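Simulation Safety Review - Minutes

Meeting held 2021-10-05, second-floor meeting room and by phone
Chair: Radu Costache
Present: Radu Costache, Aurelio Arrieta, two from the Suvow navigation team, one from Peddale (by phone, joined at item 2)
Apologies: Stępień sent written comments, taken under item 4
Minutes: A. Arrieta

1. Minutes of the last meeting

Accepted with one change. The action on log storage was recorded as closed and should read open. Radu to correct the file.

2. Fault in the Skaston house runs

Two views from the simulated house were put up on the screen before the discussion.

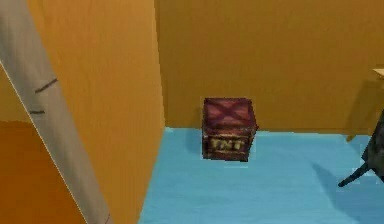
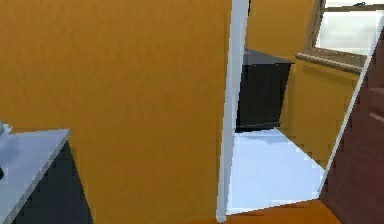

Aurelio went through the fault report. The batch was 2,551 runs of the search task. In each run the agent is given an object to find, moves through the house and is meant to stop when it is near the object and facing it. If the object is on the restricted list it must also keep outside the stop distance and raise a flag. The TNT crate is on the restricted list.

In 797 runs the agent went inside the stop distance of a restricted object without raising a flag. The run was still scored as a success. The fault was found by hand, when one of the Suvow team replayed a few runs to check something else. The scoring script gave no warning.

Cause, as far as it is known: the restricted list is read once, when the house loads. When the agent gets stuck and the run is reset in place, the house does not load again and the list comes back empty. From then on the agent treats every object the same way. The scorer reads from the same list, so it had nothing to check against either.

Peddale asked if the fault could also happen in a run with no reset. Aurelio said he has not seen a case but has not looked at all of them. Radu asked for this to be checked before anyone says so in writing.

There was some discussion of doorways. The Suvow team said most of the resets they replayed came after the agent got stuck going from one room to another, and they think the collision shape on the open doors is too wide. Aurelio thought this was likely but a separate problem. Fixing the doors would mean fewer resets, and so fewer bad runs, but the list would still be lost on the resets that remain. Agreed to log it as a second fault and keep the two apart.

Peddale asked whether any policy trained on this batch had gone onto a real machine. Radu said no. One was due to go to the Peddale test floor next week and has been held. Peddale confirmed they have received nothing.

Agreed:
- All 2,551 runs are withdrawn, including the ones that look clean.
- No policy trained on them leaves the simulator.
- The April batch used the same reset code and is withdrawn until it has been checked.

3. Fix and retest

Aurelio has a change ready that reads the list again on every reset and ends the run with an error if the list is empty. The Suvow team asked that the scorer keep its own copy, so that one fault cannot blind both. Agreed - this goes in at the same time.

Retest will be 500 runs with a reset forced in each one, and a restricted object placed in the house every time. Any entry inside the stop distance without a flag is a fail for the whole set. In addition, 70 runs are to be replayed and watched by a person from start to finish. Radu wants these picked at random and not by the person who wrote the fix.

Peddale would prefer a larger number of watched runs. Left at 70 for now, to be looked at again when the retest results are in.

4. Written comments from Stępień

Read out by Radu. The main point was that the fault report uses "success" for two things, finding the object and finishing the run safely, and that this is partly why it went unnoticed. Stępień asks for two separate columns in the results sheet. Agreed by all. Old sheets will not be changed but will carry a note at the top.

The second comment, on naming of log folders, was held over.

5. Actions

Aurelio - merge the reset fix and the separate scorer list, and check runs without a reset
Suvow team - log the door fault, with replays attached
Radu - withdrawal notice for both batches; pick the 70 runs
Peddale - hold the test floor slot open, and tell Radu by Friday if that is not possible
Aurelio - two-column results sheet

6. Any other business

The phone line dropped twice during item 2. Radu to ask for a different room.

Next meeting to be called when the retest is finished.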